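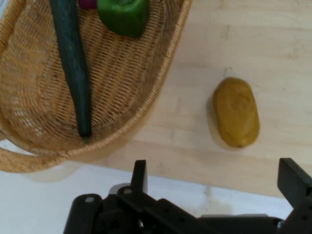

Wrist view from the Fokero: potato on the table, cucumber and green pepper in the basket.

Fokero hand-guiding kit

Hello! I'm Neelam Tiwari, and I put these kits together with Wulan Sembiring in our workshop in Planitz. The Fokero is a two-part set for showing an arm a job yourself, either by taking hold of it and moving it through the motion or by steering it from a small leader arm on the other side of the desk. You do the job, the arm records it, and you do it again until you've got enough good goes to train on.

The picture at the top comes from our vegetable basket task, which I've probably run more than anything else we own. I like it because a potato is a rotten thing to pick up. It's smooth and lumpy, it likes to roll, and if you close the fingers a bit off centre it squirts away across the table (Wulan has a box lid she holds up as a goalkeeper). The first time you try it on the leader arm you'll be hopeless, and by the end of the afternoon you'll be fine. I'd say do your first 50 recordings with one vegetable and only then start mixing them up.

What you get

The leader arm, with a trigger grip that opens and closes the fingers
A two-finger gripper in black, with spare finger plates and the screws for them
The wrist camera and its bracket
A foot pedal (press to start a recording, press again to keep it, hold it down to bin it)
Table clamps and cables
The Ferkden recording software on a stick

The arm itself isn't included. The kit bolts straight on to the Belmonte arm, and if you've got something else, write to us before you order and we'll tell you whether we have a mounting plate for it.

Leader arm or hands on?

Both work and I swap between them all the time. Pushing the arm about by hand is lovely for big simple movements, like swinging over from the table to a basket, and you can feel straight away when you've asked for something silly. The trouble is that your own hands keep wandering into the wrist camera's view, and then the recordings are full of thumbs! For anything with picking up and putting down I use the leader arm and keep my eyes on the camera picture, so that I'm working from the same view the arm will have later on.

Do watch the rim if you use a basket. Come in too low and the fingers catch on it, so lift first, go across, then down. I still forget.

A few numbers

The leader arm weighs 3000 grams with its clamp. The pedal cable is 46 inches long, which suits an ordinary desk, and we can make you a longer one if you ask when ordering. Kits are built in batches of 35 and the next batch is ready in December.

Setting up

Clamp the leader arm first, then fit the gripper, then the camera. Check that you can see both fingertips at the bottom of the camera picture before you tighten the bracket. If you knock it later on, stop and put it back where it was, or your morning recordings won't match your afternoon ones (ask me how I know).

Spare finger plates, pedals and brackets are all sold separately on the parts page.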